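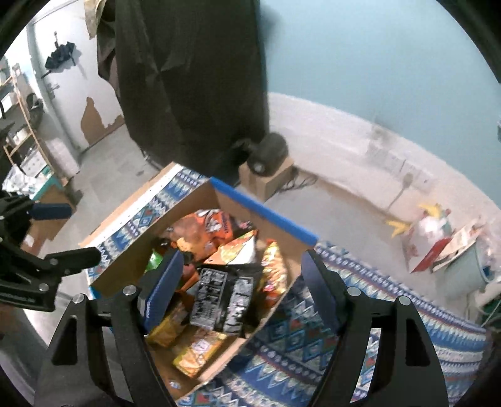
An open box of snack bags on a patterned blanket.

I have been buying shelving, racking, bins and every other thing you can put a box on for most of my working life, and I've come around to an opinion that gets me funny looks at trade shows. I think most small warehouses should stop buying taller racking and go spend the money on their bottom two levels.

I know how that sounds! Everybody who sells storage will walk into your building, tip their head back, look at the ceiling and sigh about all that wasted air. I've done the sigh myself. You pay rent by the square foot, the argument goes, so the cubic feet over your head are free and you're a fool for leaving them empty. It's a lovely argument and it fits on a brochure.

But the air isn't free. You need the lift truck that reaches it, and the wider aisle that truck wants (unless you buy the narrow-aisle kind, and then have a look at that price tag), and somebody trained to drive it on every shift. You may need to talk to the fire marshal about what's stored up there and how the sprinklers reach it. And then you need patience, because everything you put on the top beam is going to take a good while to come back down.

My conversion happened at Hulme, where I ran receiving. We had 438 pallet positions and we were "full," which is to say that people were parking pallets in the aisles and then moving those pallets to get at other pallets. The plan was to add another level right across the building. We had the quote in hand. Gunhild Juhl, who was our operations manager and a much more suspicious person than I am, asked to see what was already sitting on the top level before she signed anything.

So we went and looked, with a clipboard and a very slow reach truck, and 171 of those positions were holding stuff that hadn't moved since the October before last. Display stands for a product we'd quit carrying. Cartons with the old address on them. One pallet was all lids. I never did find out what the lids were for, and I asked everyone, including a guy who had retired.

We didn't add the level. We cleared most of that junk out, which took the better part of a month and made me very unpopular with sales, who were convinced the display stands were coming back in style. Then we took a slice of the money and redid the pick faces at floor level, with carton flow in the fast aisles and plain old hand-load shelves in the slow ones. That was the best money I've ever seen spent in a warehouse, and I will bore you about it at any party you care to invite me to.

Now, Harish Agarwal and I have been arguing over this for years. He sells pallet racking for Govel, so you can guess where he stands, but he's a fair man and his side deserves a hearing. His point is that I'm talking about a housekeeping problem and calling it a storage problem. Clean up the dead stock and sure, you get some room back, but if you're growing you'll fill it again, and then you'll be paying for a second building when you could have gone up one more beam. He's right about that for some people. If you've got a lot of the same thing on a lot of full pallets (bottled water, bags of fertilizer, that sort of business) then go up, go up as high as your slab and your permit will let you, and ignore me.

Most of the small places I visit don't look like that, though. They look like Fovau, where Jaqueline Barajas runs a snack and gift box operation out of a building that used to sell carpet. She has hundreds of different items and almost never a full pallet of anything. Her people walk, grab two of these and one of those, and walk back. Put a 20-foot rack in there and all you've done is give her a place to lose things. What she needed was shallow shelves, boxes with the front cut down so you can see what's in them, and labels big enough to read without leaning in. She cut her longest pick route by 19 steps just by moving the tape and the packing paper, and didn't buy a thing to do it.

And can I say something about beam heights? Please move your beams. They're adjustable! That's the whole point of the stuff! I walk into places where every level is set at the same height, because that's how the installers left it, and there's a pallet as high as my knee sitting in a gap tall enough for me to stand up in. Sometimes you can squeeze in a whole extra level without going one inch higher. Do get the supplier or an engineer to check the load rating first, since changing the spacing changes what the frames can carry, and the plate on the end of the row will need to be updated too. A phone call and an afternoon, usually. I've seen companies sign a lease on more space before they'd make that phone call.

The other place I'd put money is protection down low. Post guards, end-of-aisle barriers, wire decking that isn't bent like a potato chip. It's boring to buy and it never makes it into the photos on anybody's website. But trucks hit the bottom of the rack, they don't hit the top, and a bent upright can take a whole bay out of service until it's replaced. I've lost a bay that way in the middle of peak season, and I remember every day of it.

Bradley Nuttall, who edits the little newsletter where I first floated this, wrote back that I was "against ceilings." I'm not against ceilings. I like a tall, full, well-run rack as much as the next person who has spent too long in safety shoes. I just think people buy height because it's easy to picture and easy to quote, so many positions at so much a position, and nobody comes around with a brochure for throwing out the lids.

If you've got a quote on your desk right now, do what Gunhild did. Get somebody up there to look at the top level with a list of what's moved in the past year and what hasn't. Give it 3 full shifts if the building's a mess, because the first one will go entirely to finding out that your location labels are wrong. Then call your rack person back. You may still want the extra level, and Harish would be delighted to hear from you.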